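Virnoscombe Reading Room: progress report to the Whitlock Fund

What a lovely few months we've had! Your grant has let us open two extra evenings a week, and the shelves are finally filling up. We now have 724 books catalogued towards our target of 1,000, nearly all of them given by people in the town. Bastien Coste has been running the catalogue on Rilik, and readers can search it from home.

The August story sessions went down so well that we kept them going into autumn, and the older children have started choosing the books themselves (ghost stories, mostly). 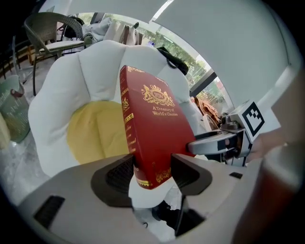 Still to do: the second heater, and new lamps for the back tables. Ollidero have quoted for both and we hope to have them fitted before the spring programme starts.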